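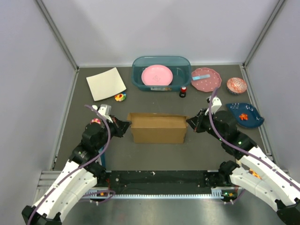 What has the Grereser project done with the second part of the grant?

We have used it to finish the trading journal, to run the first full group of private investors through it, and to begin the comparison between what people planned to do and what they did in the market. The comparison is behind the plan, and the reasons are given further down.

Progress report to the Aretti fund, second period
April 19, 2026
By Oğuzhan Kocabaş, project lead

For the readers at Aretti who are new since our first report, I repeat shortly what the project is. Grereser is a free journal for people who trade shares and funds with their own money. Before each trade the person writes why they buy, how much of their account they put in, and at which price they will admit that the idea was wrong. After the trade is closed they write what happened. We do not give advice on what to buy, we do not receive anything from brokers, and the journal is not connected to any account. It is a place to write, with some questions that help the writing.

Our research question is also the same as before. We would like to know if people who write down their exit price in advance keep to it more often when they must also write the size of the position. There is much opinion on this matter in books and in forums. There is less material from ordinary accounts, and the material that exists comes mostly from brokers, who see the orders but do not see the intention behind them.

Who took part

At the closing of registration we had 437 people. Of these, 206 kept the journal until the end of the period and gave permission for their entries to be used in the study. The others stopped earlier, or continued but preferred to keep their entries private, and in both cases we have removed their text from the research copy.

We had hoped for a better share. Thảo Lưu wrote to everybody who stopped and asked why, with one open question and no form to fill in. The answers were friendly and quite similar to each other. Many people said that the journal was easy to use in a calm market and became heavy in a nervous one, when they made several decisions in one evening. Others wrote that they stopped after a bad loss, and did not want to open the page where it was written. One person told us that he now trades so little that he has nothing to report, and he thanked us for this.

I mention these answers because they have a consequence for the results. If the people who lose heavily are also the people who leave, then the journals that remain will look more disciplined than the real population. Thảo has prepared a note on how we will treat this, and it will be attached to the final data. For now I ask the fund to read all the first findings with this in mind.

The journal itself

The work on the software was done by Ataberk Yalçınkaya, with help from Şimşekoğlu for the hosting. The main change in this period is that the entry is now made in two steps. In the old version all the questions were on one page, and people filled in the price and the size and left the reason empty. Now the reason comes first, and the page with the numbers opens only after something is written there. The text can be very short. "Result was better than expected" is accepted, and so is "my brother told me".

We also changed the question about the exit. Earlier it said "Stop level", and we understood too late that a part of our users read this as the price at which they would take the profit. The new wording is "At what price will you say that you were wrong?" It is longer, and Ataberk had to make the field wider on the telephone version, but since this change the entries are clearer. The old entries with an uncertain meaning are marked, and they are not used in the comparison.

Three things in the journal were asked for by users and were not made. We did not add a chart window, although this was the most frequent wish. A chart inside the journal would invite people to change the plan while they look at the price, and the study needs the plan as it was before. We did not add a ranking of users by profit. And we did not add automatic import from brokers, which would bring questions of data protection that we can not answer with the present budget.

First observations

Yavuz Başaran is responsible for the analysis. He asked me to call this section observations and not results, and I follow his wish.

The written reasons are more varied than we expected. We had prepared categories such as "trend", "value", "news" and "recommendation", and they were too narrow. People often give a reason that is about themselves: they had missed the last rise, they had sold too early before, they had received a bonus at work. Yavuz has now a separate category for these, with the working name "personal history", and two readers go through each entry independently. Where they do not agree, a third reader decides.

On the exit price, the picture is mixed. Many participants kept to their level when the price moved to it slowly. When the price opened below the level in the morning, after bad news in the night, they waited more often, and the explanation afterwards was usually that it was "too late to sell now". This is of course well known to anybody who has traded. What is perhaps useful is that we have the plan and the later explanation side by side, in the words of the same person.

About the size of the position I can not say much yet. It seems to us that people write the size more carefully in the first weeks and become less exact later, with round amounts repeated from one entry to the next. Whether this has an influence on keeping the exit, we will know only after the comparison is finished.

What is late, and why

The comparison of plan and action should have been ready for this report. It is not ready. The first reason is the problem with the wording of the exit question, which I described before, and which obliged us to read a large part of the early entries again. The second reason is currency. Participants hold accounts in different currencies and some of them changed between them inside the same entry, so that a position which looks bigger in the journal was in truth smaller. Yavuz is correcting these by hand, as we did not find a safe way to do it by program.

I should have informed the fund earlier about this delay. I believed until the last month that we could recover the time, and this was too optimistic from my side.

The teaching material

In our proposal we promised a set of short lessons on risk for beginners, written from the experience of the study. Ezequiel Salcedo has completed five of them. They treat the difference between the risk of one position and the risk of the whole account, the cost of trading too often, the meaning of a gap in price, the use of a written plan, and how to read one's own journal after some months. Grivar has checked the language and prepared the version for printing.

Ezequiel tested the lessons in evening meetings with people who had never used a journal. The lesson on gaps needed to be written again after the first meeting - the example was correct, but it supposed that the reader knows what happens between the closing and the opening of the market, and most of them did not. The lesson on costs was received best. Several people took out their own statements and began to calculate on the spot.

Two lessons are still missing. One is on borrowed money, and one on when it is reasonable not to trade at all. We would like to write the second one after the comparison is done, so that it can use real entries, with permission of the authors.

Use of the money

The spending is inside the approved plan. The line for hosting is lower than foreseen, and the line for reading and coding of entries is higher, because of the second reading. We ask the fund to allow us to move the rest from hosting to reading. No additional money is requested. The detailed table goes to the Aretti office separately, with the invoices.

Next steps

Until the next report we plan to finish the correction of currencies, to complete the comparison and to send it to Aretti before it is shown to anybody else. Thảo will write once more to the participants, to tell them how their entries are used and to remind them that they can still withdraw. Ataberk will make it possible for each person to download the full journal in a simple file, a wish that came up many times and that we consider fair, as the text belongs to them.

One decision we would like to discuss with the fund. Many participants ask if the journal will stay open after the study. We would like to say yes, but the present agreement ends together with the research, and we do not want to promise something that we can not pay. A short talk with the office in the coming weeks would help us to give them a correct answer.

Related items

First report to the Aretti fund: registration and design of the study
How we protect journal entries
Lesson: the risk of one position and the risk of the account
Lesson: what a price gap means for your exit
Note on participants who left the study early
Questions from users about the new entry page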